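Ein Winter mit weniger Pullovern

Im November habe ich meinen Kleiderschrank komplett ausgeräumt, und danach saß ich erst mal eine Weile auf dem Bett und habe mich geschämt. So viel Wolle für eine einzige Person! Der teuerste Pullover, 600 Kronen im Urlaub in Skalthorpe, war noch nie draußen gewesen.

Also ein Versuch: 6 Stricksachen bleiben, der Rest kommt in Kisten auf den Dachboden. Wer jetzt an Verzicht denkt – das dachte ich auch. Dabei stehe ich morgens seither keine zwei Minuten mehr vor dem Schrank (früher waren es locker zehn, und am Ende zog ich doch den grauen an).

Gewaschen wird bei mir selten. Wolle lüftet über Nacht am offenen Fenster ganz wunderbar aus, und wenn es doch sein muss, dann kalt, mit einem Klecks Wollwaschmittel und ohne Weichspüler. Getrocknet wird liegend, bitte nie auf dem Bügel, sonst reichen die Ärmel irgendwann bis zu den Knien.

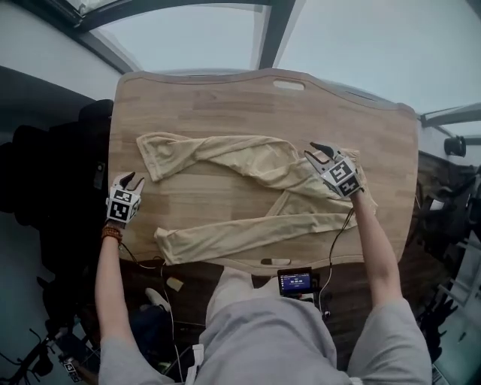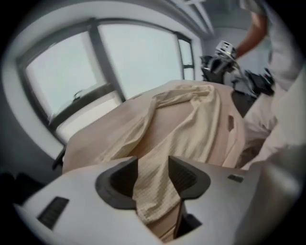 Heller Stoff, in Creme und Beige: Farben für den ganzen Winter.

Gegen Motten hilft mir Zedernholz, das ich zweimal im Jahr anschleife, damit es wieder duftet. Lavendel mag ich lieber, aber mein Schrank roch damit wie die Handtasche meiner Großtante. Und Knötchen? Die zupfe ich beim Fernsehen ab, das hat fast etwas Meditatives.

Zwei Kisten vom Dachboden habe ich inzwischen in den Tauschladen Lineck gebracht. Mitgenommen habe ich dort einen Schal, dunkelgrün und viel zu lang. Der zählt nicht als Pullover.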